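How to Oil a Pale Wooden Table Without Making It Yellow

By Şengül Demirtaş
October
64 shares | 2 comments

When I moved to Ninbridge I bought an old table, and I wanted to protect it from cups and plates. My first oil turned it the colour of weak tea. I had to sand everything and begin again, so please test your oil under the table first and leave it until the next day.

Clean the top with a damp cloth and a drop of mild soap. Let it dry for the whole night. Then sand lightly with fine paper, always in the direction of the grain, and take away the dust with a dry cloth.

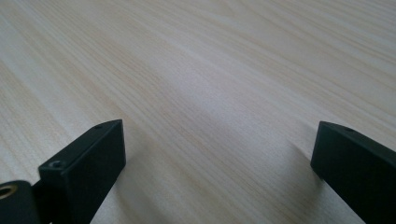 Choose an oil with a little white pigment if you want to keep the wood light. Stir it well, as the pigment sinks to the bottom of the tin. On a top with pale cream and beige bands like these, a normal clear oil can make the darker lines much stronger, and you may not like it. Look also at how the light lies on the surface: a soft bright patch, as in the photo, is the kind of low shine I try to get.

Put on a very thin coat with a cotton cloth. Wait 15 minutes, then wipe off all that the wood did not drink. The second coat goes on the next day. Lay the used cloths flat outside to dry, never in a ball, for they can catch fire by themselves.

Related
Removing white rings from a table
Which sandpaper for which job?
How to fix a chair that rocks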